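I have stopped paying for the cabin on overnight ferries, and I think most people who travel on a budget should stop too.

The route I know best is the night boat from Tastwood to Inskip, which I have taken in both directions every year since I started going over for the winter. It leaves in the late evening and gets in a little after breakfast. You can book a seat in the lounge, a bunk in a shared room, or a cabin with its own door and its own shower. The last time I priced it, the cabin added 677 to the fare in local money. The seat added nothing. For that difference I could have stayed three nights in a decent guesthouse in Inskip, with a bed that didn't vibrate.

The usual argument for the cabin is that you save a hotel night. I used to repeat this to other people. It sounds right, but it only works if you sleep, and in my experience you don't sleep much in a cabin. The cheap ones are on the lower decks, close to the engines and the car ramp. Boarding goes on for an hour after you have shut your door. There is an announcement about the cafeteria, then one about the shop, then one about the cafeteria closing. In the morning the crew want the rooms back before the ship docks, so they knock early. I counted the hours one year and I was paying hotel prices for less than five of them.

In the lounge you hear the same announcements, but you haven't paid anything to avoid them. You put your bag under the seat, you put a sweater over your eyes, and if the ship isn't full you can lie across three seats. In December it usually isn't full. In the summer it is, and I'll come back to that.

The second argument is safety, meaning the safety of your things. I take this one more seriously. A lounge is an open room and people walk through it all night. But the answer to that is to carry less. On the Prutovetti crossing, which is shorter and rougher, I have watched people drag two hard suitcases and a duffel up a stairway built for one person at a time, and then sit awake guarding them. They would have been awake in a cabin as well, because the suitcases would have been sliding around the floor. I travel with one 30-liter backpack. My passport, cards and phone stay in a pouch under my shirt, and the rest could be replaced in an afternoon.

I also think something is lost behind the cabin door. The best advice I ever got about Inskip came from a family in the row ahead of me, who told me to skip the harbor buses and walk up through the market to the upper road, where the minibuses cost less than half as much. I have used that advice every year since. The ship's own information desk sells tickets for the harbor buses and has never mentioned the upper road to me. You don't meet that family if you go straight from the car deck to a bunk.

There are people who need the cabin and I'm not talking to them. If you have small children, a bad back, a long drive the next day or a medical reason, pay for it and don't feel bad. The same goes for anyone who gets seasick and needs to lie flat. In high summer the lounge fills up early, people sleep in the aisles, and the air gets stale by midnight. If I had to cross in those weeks I would take the shared bunk, which is the middle price and is usually the better deal of the two.

What bothers me is how the choice is sold. On the Drarketti booking page the cabin is already selected when you arrive. To get the seat you have to scroll past two pictures of the cabin, open a small menu, and then confirm that you understand you will have "no private accommodation." It is worded like a warning. A first-time passenger who reads that will assume the lounge is some kind of hardship, and will go back and pay. The seats recline. There is a water fountain and a clean bathroom on the same deck. The page should say so.
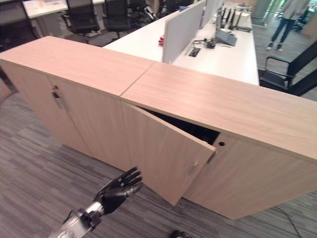
**Tastwood Slow Travel Club: Members' Opinions**

I know some members disagree with me on this, and one reply to my last piece said that the cabin is part of the trip and that a person should enjoy the ship as well as the place it goes to. I understand that. If the cabin is what you look forward to, it is worth the money to you and my arithmetic doesn't matter. My argument is with the idea that it pays for itself.

Last winter I kept every receipt. The whole stay in Inskip, with both crossings in the lounge, the minibuses, the room and most of my meals, came to 1,735. Two cabins would have added 1,354 to that, and I would have had to go home more than a week sooner to cover it. I spent that week walking the coast path in cold, clear weather with hardly anyone else on it.

If you want to try the lounge, do it once in the off season, going out. Board early and take a seat on the side away from the cafeteria. Bring earplugs, a warm layer and your own food. If you hate it, you can still ask at the desk in Inskip about a bunk for the way back.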